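The Wodico Woven Summer Mat

Bedding > Summer Bedding > Mats and Toppers

If you have ever lain awake in the small hours with the window wide open, one foot out of the covers and the pillow turned over for the fifth time, then you'll understand why we look forward to getting the Wodico mats back in every May. They go on top of whatever bedding you already have, they take a minute to put down, and they feel lovely and smooth against bare arms and legs on a close night. We've been selling them at Drerkport for 9 summers now and there are customers who ring up in early spring to ask if they're in yet (they usually aren't, but we do like to hear from you!).

The mat is a flat weave in natural tans and browns, with fine slats running side by side, and it looks at home with nearly anything. Plain white sheets are very smart with it, but our own favourite is something cheerful and a bit old-fashioned underneath, so that the colours peep out round the sides.

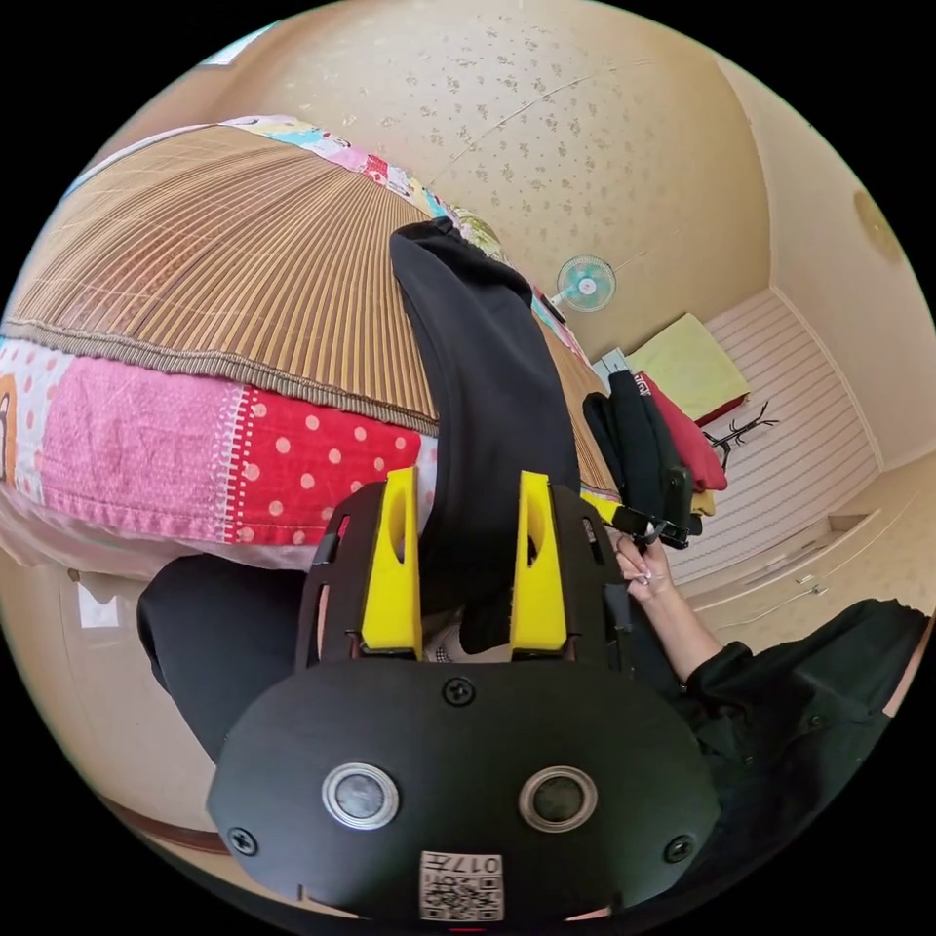
Woven mat in tan and brown with a dark trim, over a patchwork quilt.

We do get asked whether it has to be put away during the day, and the answer is no, please leave it out. A firm, even top to the bed is a very handy thing to have in a small room, and plenty of people tell us they've started sorting their washing on it, or laying out tomorrow's clothes, or doing the mending there with a cup of tea kept safely on the bedside table. Crumbs and lint sit on the surface where you can see them and come away with a soft brush.

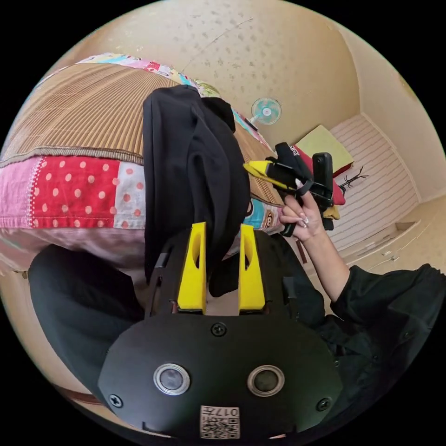 Choosing what to put under your mat is half the fun, and there's no need to buy anything new for it. A thin quilt or a folded blanket gives just enough softness without making the bed stuffy again. Patchwork does particularly well, and if you have a pink, red and white one with a spotty patch or two and a bit of cartoon print along the edge, the tan weave calms it all down beautifully while leaving the jolly parts on show. Thick winter duvets are best left in the cupboard, as the mat wants something fairly level to lie on, and if you find it creeping about in the night, our Kaufmann grip strips (sold separately, in packs of 15) will keep it where you put it.

Looking after it is very simple. Wipe it over with a well wrung-out cloth, going along the slats, and let it air before you lie on it. Please don't put it in the washing machine or leave it soaking in the bath, however tempting that may be in a heatwave. At the end of the season roll it loosely with the smooth side outwards, tie it with something soft like an old stocking or a strip of sheet, and stand it upright in a dry corner. The Prorkatton storage sleeve fits all sizes and costs £13.

A new mat can smell slightly of dry grass for the first few days. We rather like it, but an afternoon by an open window will see it off if you don't.

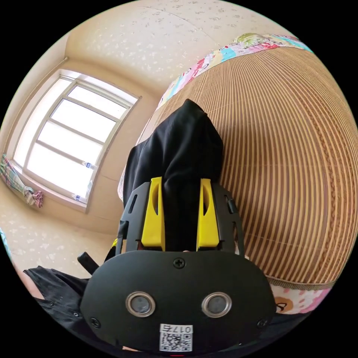 Benedikt Zürcher wrote to us that he'd had his on the spare bed for two summers and had meant it only for visitors, but had ended up moving in there himself every July. He did find the double a touch narrow for his mattress and wished he'd measured first, so do get the tape out before ordering, and measure the flat top of the mattress without going down over the sides.

Sizes: single, small double, double and king
Colour: natural tan and brown
Edging: dark woven trim
Care: wipe clean only
Returns: within 28 days, unused and rolled as it came

Delivery is by carrier, as the mats come in a long box that won't go through a letterbox. If you'd like yours left with a neighbour, pop a note in the box at the checkout and we'll pass it on to the driver.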